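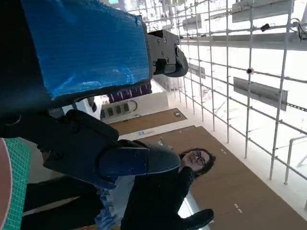
Checklist before the start: robot arm for household and small workshop chores
February, safety desk, Farkinberg workshop
Last updated: Thursday, 16:40

The checklist is for the person who opens the cell in the morning and for the person who takes over after lunch. Please answer every point with Yes, No or Not applicable, and write a comment when the answer is No. The comments printed under the points are from our own inspection in Farkinberg. The colleagues at Koubek have a different table, so their comments will be different.

We are often asked if the arm can already do the chores alone. In this month we recorded 271 attempts with folding, sorting and putting dishes away. In more than 200 of them the task was finished without help, but a finished task is not the same as a safe task, and the checklist looks only at the second one.

PART A. Floor and surroundings

A1. The floor covering lies flat and its edges do not lift.
Yes. Comment: one corner was pressed down again with tape. Please look at it weekly.

A2. The walking way to the door is free.
No. Comment: a trolley was standing there at the time of inspection. It was moved and the point was repeated. Second result: Yes.

A3. Cables are hung up or fixed, and no loop lies where a person walks.
Yes. Comment: the cable for the charger is new and must get a label.

A4. All frames and stands are tightened, and nothing heavy hangs over the place of a person.
Yes.

PART B. The arm

B1. Emergency stop was pressed and the arm stopped. To be done every day, also when the arm was not used the day before.
Yes. Comment: the button is good to reach for a right-handed person. For a left-handed person it is a little far. We asked Skundow for a second button.

B2. Covers and wrappings sit tight, no open end.
Yes.

B3. Bolts at the bracket and at the fingers are checked with the small key.
Yes. Comment: one bolt took a quarter turn. It is written in the book.

B4. Finger pads are clean and without cracks.
Yes. Comment: clean with a damp cloth only. With the strong cleaner the old pads became hard after 27 days and began to lose cups.

B5. The speed is set to the low value when a person is inside the line.
Yes. Comment: the value goes back to normal after a restart! This was reported to Mernorov, who make the control program, and we wait for an answer. Until then B5 has to be repeated after each restart.

PART C. Persons near the arm

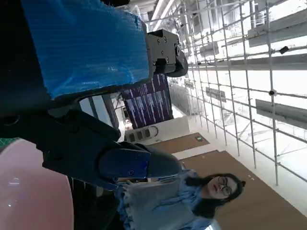

C1. Working next to an arm is mostly a question of where one stands, and the table of allowed places must be read by everybody before the first shift. The hard place is the one directly behind the finger. Seen from the wrist, the finger passes in front of the shoulder area of the woman with the dark-rimmed glasses, and a part of her body is hidden by it. A camera at this position cannot be the only eye of the system. The inspector must therefore confirm that at least one other camera sees the whole person, from head to shoes.
Yes. Comment: confirmed on the monitor for all allowed places except the one at the short side of the table. That place is closed for now.

C2. Clothing lies close to the body. Scarves, open jackets and long bands are taken off.
No. Comment: this rule is the one we forget most. A soft layer which is worn over a shirt makes folds, and the fingers are built to hold folds – they are the same fingers which pick up a towel. For laundry tasks please take a tight work coat from the hook.

C3. Long hair is tied.
No. Comment: hair bands are now in the drawer under the monitor.

C4. The person knows which task will come next and says "ready" in a loud voice before it starts.
Yes.

C5. No hand goes to the table when the arm is moving, also not to help with a piece that is falling.
Comment: we observed this for 21 minutes and the answer is No. Two times a hand went out to save a cup. Everybody understands why, but a cup is cheap. The point will be trained again.

PART D. The task itself

D1. Objects for the task are on the list of allowed objects (no glass, no knives, nothing with hot content).
Yes.

D2. The lying surface does not slide when pushed by hand.
Yes.

D3. The stop rule is known: when the same grip fails three times, the person stops the task and does not let it try again.
Yes. Comment: in sorting of screws the rule was needed often. In folding of shirts it was needed with sleeves. For flat towels, almost never.

D4. After the task the arm goes back to the rest position, with fingers open and empty.
Yes.

Result of inspection: the cell may be used with one person inside the line. It may not be used without a person. In our opinion the arm can today carry a plate or fold a towel under supervision. It cannot yet notice that somebody has come too near from the side, and for a kitchen with children this would be the first thing to ask for.

Open points: B1 second button, B5 speed after restart, C1 place at the short side, C2, C3 and C5 to be repeated at the next inspection.

Contact: safety desk, Farkinberg workshop | © Skundow | Back to top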